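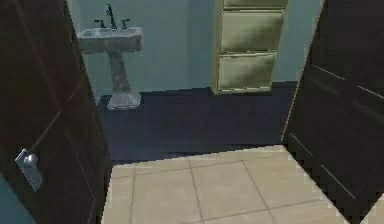 Quieter homes: speaker notes
Cordale Library evening talks, May 11, 2025

Slide 1. Welcome
Thank everyone for coming out. Ask who can hear their neighbour's television at night. Wait for the hands (there are always loads!). Then ask who has tried foam tiles from the internet. Be kind about it, I bought them too.

Slide 2. Two sorts of noise
Airborne noise is voices, music, traffic, dogs. Impact noise is footsteps, dropped pans, a chair being dragged. They get into a room in different ways, and the fix for one often does nothing for the other. Clap, then stamp on the stage. Let people hear how different those are.

Slide 3. Air gaps
My favourite part of the whole talk, so don't rush it. Sound goes where air goes. A heavy door with a gap underneath leaks noise through the gap, and you can spend a fortune on the door and barely notice. Get them to try this at home: turn a radio on, close the door, and run your ear slowly around the edge. You'll hear the top notes jump out at the leaky spots.
Seals around the frame, a drop seal or a good brush strip at the bottom. My whole hallway in Penry cost $81 in seals and I was giddy for a week.
Warning to say out loud: if there's a gas heater or an open fire, don't block the room's ventilation. Ask a licensed person first.

Slide 4. Soft things
Rugs, curtains, full bookshelves, a big squashy couch. These calm the echo inside a room, which makes it lovely to talk in. They do very little to stop sound passing through a wall. This is where the foam tiles come in, and where most of the groaning happens.
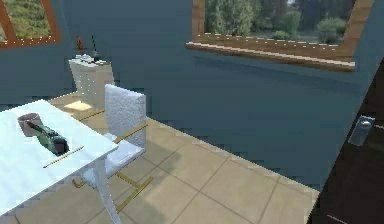
Still on soft things, mention the underlay. A thick rug with a dense underlay is a gift to whoever lives downstairs, as it catches the footstep before it gets into the floor. Felt pads on chair legs too. Cheap, quick, and you can do the lot before dinner.

Slide 5. Weight
For airborne noise through a wall, you want mass. Explain a second layer of plasterboard with a damping compound between the sheets. Play the before and after clips from the Ollard flat (check the volume first, the "before" is a trumpet). Renters: skip to the next slide with my blessing.

Slide 6. Windows
Same story as doors, seals first. Then secondary glazing, with as wide an air space as the sill allows. I use 115 mm in my bedroom and the trams have gone from a roar to a sort of mumble. Show the sketch and point out the gap. People always want to know about heavy curtains here. Nice for warmth, modest for noise.

Slide 7. Talking to the neighbours
Go early, go in daylight, bring cake if you can. Ask them to come and listen from your side. Half the time they had no idea.

Questions
Handouts are by the door, 200 printed. The June session is at the Ollard hall and covers floors and ceilings.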